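Wirstead Home and Household Help
Bedding and Laundry

Fitted sheet keeps coming off the corner nearest the wall

Posted by Jocelyn Belmonte, 7/8/19

We moved in the spring and the bed now has one long side against the wall. I have a double mattress, bought new, and it is deeper than the old one. All my fitted sheets are from before the move. They go on, but within a night or two the corner at the head end on the wall side has come up and the sheet is bunched underneath me.

I have tried tucking it further under, which works until somebody turns over. I have also tried putting that corner on first, then last. Pulling the bed out every time is not easy as the room is narrow and there is a chest of drawers in the way, so I end up kneeling on the mattress and doing it by feel.

The sheets are a cotton and polyester mix, washed at 40 and tumble dried. They are not worn out and I would like to keep them if possible. Do I need new ones, or are the clip things worth buying? A neighbour has the Fokik straps and likes them, but her bed is in the middle of the room.

Hedgerow_Pat

Measure the mattress before you buy anything. Take the depth at the side, from the bottom seam to the top seam, and if you use a topper or a thick protector measure with it on. Then look at the label on the sheet or the packet if you still have it. An ordinary fitted sheet is often made for a mattress 25 cm deep or so, and plenty of new mattresses are 30 cm or more. If yours is one of those, the corner pocket only reaches part of the way down the side and there is nothing under the mattress to hold it.

A quick check is to put the sheet on and feel under each corner. You want a good hand's width of fabric underneath. If the elastic is sitting on the side of the mattress, the sheet is too shallow and no amount of tucking will cure it.

Tumble drying won't have helped. Cotton shrinks a bit over the first few washes and a hot dryer makes it worse. It also wears out the elastic. Line dry them if you can, or use the low setting and take them out slightly damp. 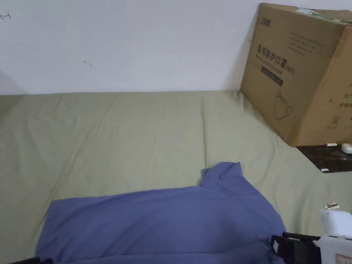
As for the order, do the two wall side corners first, head end and then foot end, while the sheet is still slack. Lift the corner of the mattress up with one hand and get the pocket right round it before you let go. Then come back to the open side and pull the sheet towards you, evenly, before you do the last two. If you start on the open side you use up all the slack and the far corner only just catches.

If the sheets are too shallow but otherwise sound, you can sew a strip of wide elastic across each corner on the underside. It wants to be 12 inches or so before stretching. I did two sheets in an evening on an old machine and they have lasted well.

Martin_at_no_500

Get deep ones. Mine are Gurik from the market and they stay put. Thread count makes no difference, I have had a 1000 one that came off every night.

T. Okafor-Lyle

I agree with measuring first. On the straps, I have used two kinds. The short ones that clip across each corner are fine for a bed against a wall, provided you fit them before the sheet goes on. Clip all four to the sheet while it is flat on the floor, then put it on as normal and the strap goes under the mattress with the corner. The long ones that run the whole width underneath are a nuisance in your position. You have to reach right across to fasten them, and if one comes undone in the night you have to move the bed anyway.

Check the clips before you buy. The Sakamoto ones I had were metal with a plastic lining, and they held well without marking the fabric. A cheaper set had teeth and left small holes in a jersey sheet.

One other thing to look at is the mattress itself. If it is sliding on the base, the sheet gets rubbed against the wall every time it shifts and that will work a corner loose even when the size is right. A piece of the rubbery mesh sold for putting under rugs, laid on the slats, stops most of it. It can be cut with kitchen scissors. Leave a small gap between the mattress and the wall too, enough to get your fingers down, as you will need it for changing the sheet and it lets the air round.

Jersey is also more forgiving than a cotton mix if you do end up buying new. It stretches over a deep mattress, though it takes longer to dry on the line.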